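Search this site
Search

What Happens to Half-Used Notebooks? My Term Project
by Thảo Cao

14 comments 6 shares

So my topic changed twice before I got to this one. First I was going to do school lunches (taken), then bus routes (boring, sorry), and then in March I was cleaning out my desk and found four exercise books from last year with maybe ten pages used in each. I got kind of mad at myself and that was that, I had a project!

My question was pretty simple: how much blank paper do students at our school leave behind in their notebooks at the end of a class, and would anybody use it if it was handed back to them in a different form?

Getting the notebooks

I put a box outside the library and another one by the art room and asked people to drop in any notebook they were done with. The art room box did way better. I think people walk past the library box with their heads down. I left both boxes out for 18 school days and ended up with 716 notebooks, which was a lot more than I had planned on carrying anywhere. My goal had been 1000, but my advisor told me that was nuts and she was right.

I asked everybody to tear off the cover name or black it out, and most people did. If a name was still showing I covered it with tape before I counted anything.

Counting the pages

I didn't count every page in every book. I picked every tenth notebook off the pile, counted the used pages and the blank ones, and wrote both numbers on a sticky note. A page with only a doodle went down as used, which I went back and forth on, and I still think a person could argue it the other way. Math notebooks were the fullest by far. The emptiest were the ones for classes where the teacher posts slides (I'm not naming the classes). A lot of those just stop after the second or third week, right in the middle of a topic, and then it's blank to the back cover.

Sorting took me 6 afternoons. I made three piles: mostly full, half and half, and barely touched. The half and half pile was the slow one, and I kept changing my mind about where a book belonged, so on the second afternoon I started over with a rule. If the writing went past the staples in the middle, it was mostly full.
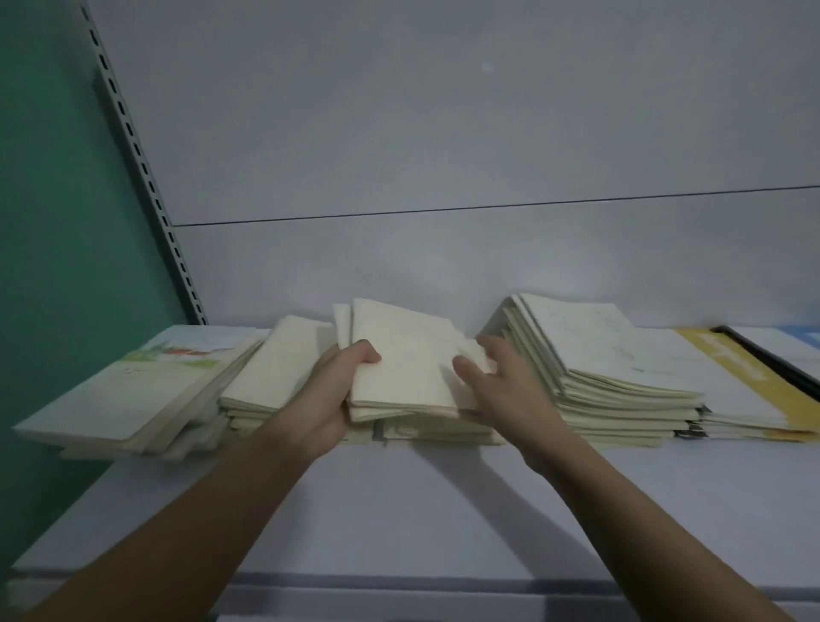

The other thing that slowed me down was loose paper. People stick handouts and old quizzes in their notebooks and forget them, so I had to shake those out before I could get a fair count. I kept a folder of the quizzes in case anyone wanted theirs back. Two people did!

Making new pads

For the last part I cut out the blank pages from the barely touched pile and clipped them into scratch pads with cardboard backs. The paper sizes don't match, so the edges look pretty rough. I set them out in the study room with a sign that said free, and they went fast, mostly to people doing chemistry homework.

If I did this over I would ask people to write the class on the cover before dropping a book off, and I'd borrow the good paper cutter from the art room on day one. My hand hurt for a week.

Leave a comment

Contact | Copyright Trernero Student Projects | Back to top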